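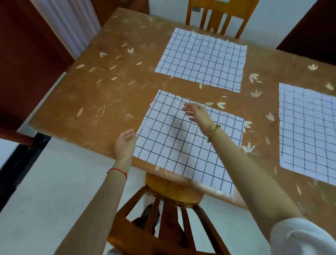 Marlies Hofstetter wrote to us that she had tried chest mounts before and lost the hands every time people leaned over the table, and that with the headband she no longer throws out whole afternoons of recording. She also asked for a softer pad at the back. It has been standard since September.

Skimance Head Recorder
Made by Trostach
For recording hand work as training examples

Overview

The Skimance is a head-worn camera and recorder for teams that teach robots from human demonstrations. The wearer does an ordinary task with both hands, and the recorder saves video and head motion together on one clock. No markers or gloves are needed, and bracelets, watches and sleeves can stay on. We would rather you leave them on, in fact. A model trained only on bare forearms tends to do badly when a cuff comes into view.

Most customers use it for tabletop work: sorting, wrapping, folding, and laying out or lining up sheets of paper. Thin flat material is hard for grippers and hard to simulate, so it makes up a large share of what people record. Sheets with a printed or drawn grid are useful here. The lines bend where the paper bends, and an annotator can follow a wrinkle or a lifted corner without guessing.

What is in the box

Headband with camera and motion sensor
Belt recorder with battery
Cable, right-angle plug at the camera end
Front pad and rear pad, washable
Charger
Focus card
License key for Oda, the desktop software

Specifications

Weight on the head: 68 grams
Frame rate: 30 per second
Battery life: around 200 minutes of continuous recording
Recorder controls: start/stop, mark, discard
Head motion: recorded with the video
Audio: off by default, can be turned on in Oda
Storage: removable card, not included
Warranty: 2 years, pads and cable excepted

Setting up

Put the band on and tighten it at the back. Tilt the camera down until the near edge of the table shows at the bottom of the preview. If the work hangs over the edge, tilt down a little more. Both hands should be in view when they rest where the wearer normally starts.

Clear the lens with a dry cloth. Check focus with the card at table distance. Press start, hold both hands open over the work for a moment, and begin. The open hands give Oda a clean starting point for tracking.

Patterned table tops are fine. So are curtains, chairs and tiled floors. Glass tops and strong sun across the table cause trouble, the first with reflections and the second with hard shadows that the tracker can take for a hand. Soft shadows are usually handled without help. Fast hand movements blur in dim rooms. Add a lamp before you ask people to slow down, as slowed-down work makes poor examples.

Recording sessions

Press mark between repeats. Press discard if the wearer drops something or is interrupted and you do not want the take. Many teams keep the mistakes and label them as recoveries, which can be done later in Oda.

Change the layout between takes. Move the sheets, turn one, let one stick out past the table, use a different chair or a different room. A stack of identical takes adds very little after the first few.

Oda software

Oda copies takes from the card, splits them at the marks, and runs hand tracking on each. Takes where a hand leaves the view for too long are flagged for review. You can add a text instruction to each take, such as "move the near sheet to the left," and export the video, the hand positions, the head motion and the text as one folder per take.

The export layout used by the Vernidell paper-handling project is included as a preset. Mortimer Lindgren maintains it, and changes are listed in the release notes.

Faces can be blurred before export. The setting is per project and is on unless you turn it off.

Limits

The Skimance does not measure force. It cannot tell a light touch from a firm press except by what the camera sees. Finger positions under a sheet are estimated and are marked that way in the export. The band is not rated for use under a hard hat.

Ordering

Sold singly or as a set with a shared charging tray. Spare pads and cables ship separately. For loans and classroom terms, write to Latrice Zamora in sales. For repairs, write to Clyde Rosenthal and include the serial number, printed inside the band behind the front pad.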